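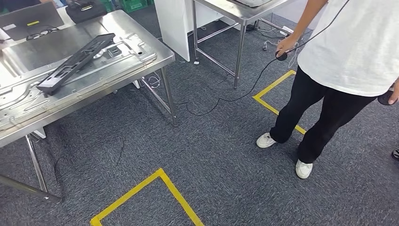 Rizwan Ranasinghe wrote in after trying the June build to ask whether the planner really has to be restarted every time a part on the table gets moved. It doesn't! Since the last release Nernora keeps the scene model live, and you only redo the steps below that touch the part you moved. Keep the questions coming, because that one reshaped this whole section.

4.2 Teaching the planner a new part

Before you start, finish the camera calibration in 4.1. If the status line still says UNCALIBRATED, the poses you get here will look fine on screen and be wrong on the table.

1. Open the Scene tab and press Clear. Old collision shapes stay in memory until you do.

2. Set the table plane. Click four points on the bare tabletop, well spread out. Points on a part, even a thin panel, will tilt the plane.

3. Press Capture. The depth view fills in after a moment and you can spin it around with the mouse (this is the fun bit, have a good look).

4. Draw a loop around the part and give it a name. Names are case sensitive.

5. Check the fit score. Anything from 93 up is good to go. Below that, go back to step 3 and capture from a second angle.

Note: Shiny sheet metal leaves holes in the depth data. Turn on Fill Gaps and raise the exposure a little at a time. Slotted parts are different: Fill Gaps will happily close every slot, so leave it off for those.

6. Pick grasp points, then press Plan. The preview path is drawn in blue, and a red stretch means the planner found a collision.

7. Run the path in simulation first, then at low speed.

CAUTION: Fill Gaps never adds people or loose cables to the scene model. Keep both out of the work area before any motion, and keep a hand near the stop button.

Default planning timeout is 550 ms. Crowded tables may need more, and you can change it under Planner > Limits.

If Plan returns error 13, the part name in the grasp file doesn't match the name from step 4.

Continue with 4.3, Saving and sharing scenes.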